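How a robot learns to sort small things

A robot does not know what "tidy up" means. It follows instructions, one after another, in a fixed order. Before a builder writes those instructions, the job has to be done by hand and split into steps.

Consuelo Cusi is building a small sorting arm at home. Its name is Brasameck. It has 7 motors, and each motor turns one joint. The arm must put small parts into a tray with compartments - a job that takes a person very little thought.

For the arm, every step is a separate instruction:

Find the tray.
Find the correct compartment.
Move above it.
Lower the gripper.
Open or close the gripper.
Move away.

Clear plastic is difficult for a robot. Light passes through it, so a camera may see the table and miss the wall of the tray. Small bags are difficult too, as they bend and change shape when they are held. A person solves this by touch. One hand can steady the tray while the other works.

Try it yourself. Sort some buttons into an egg box and write down each movement. Consuelo's first list had 71 lines. Give your list to a friend and ask them to follow it exactly - if a line is missing, the job will go wrong.

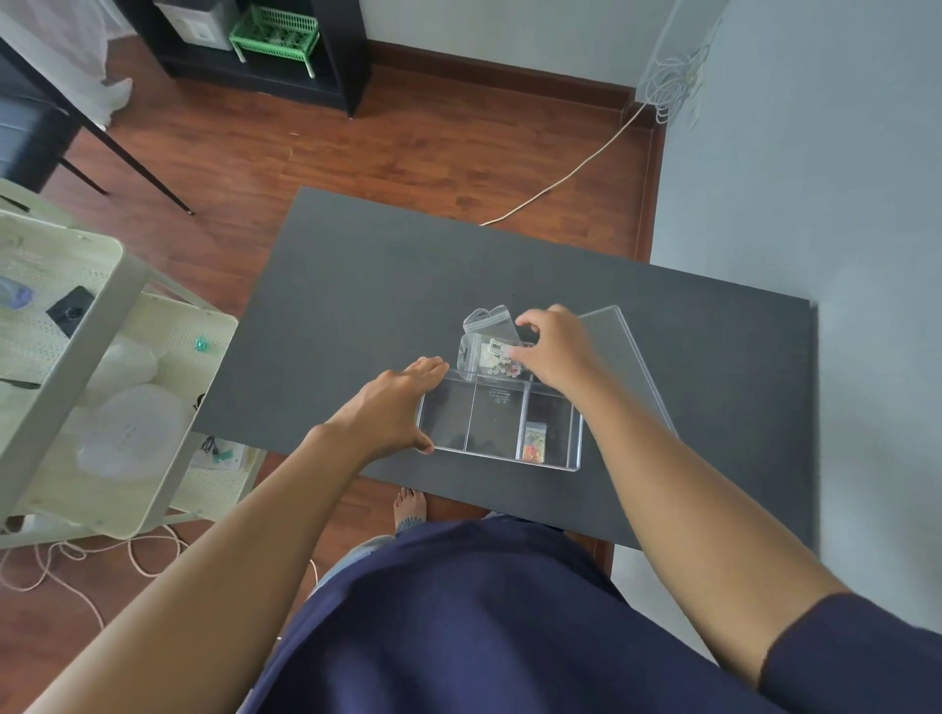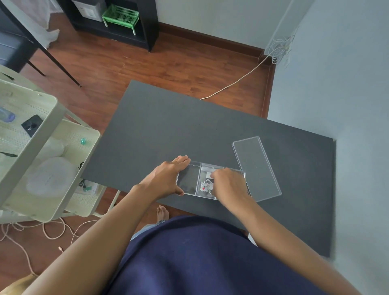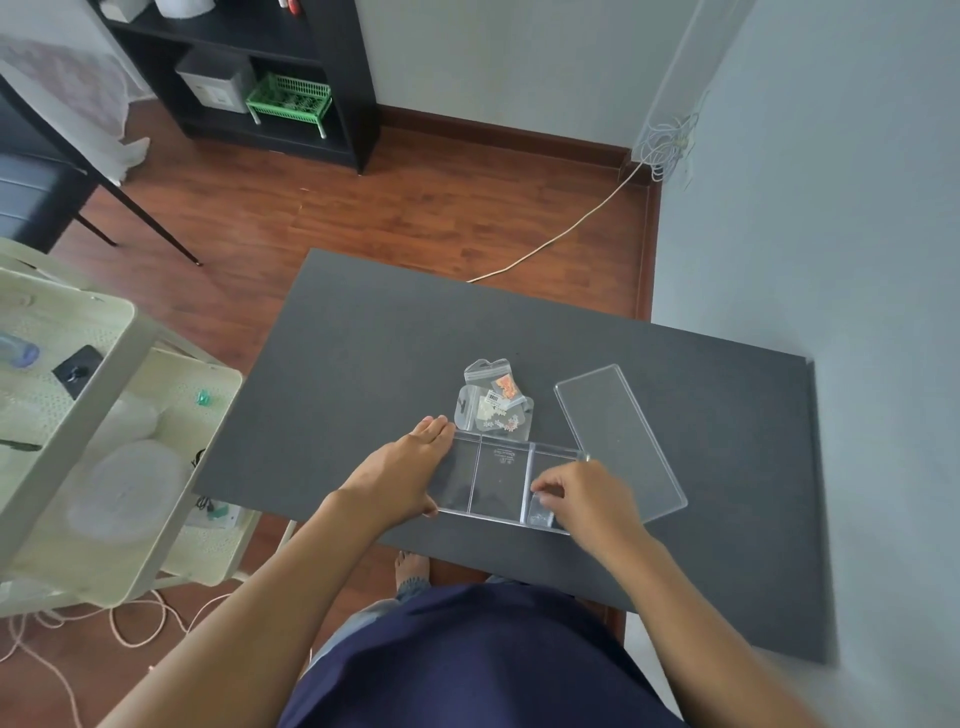

Sorting by hand at the table, with one hand on the clear tray each time.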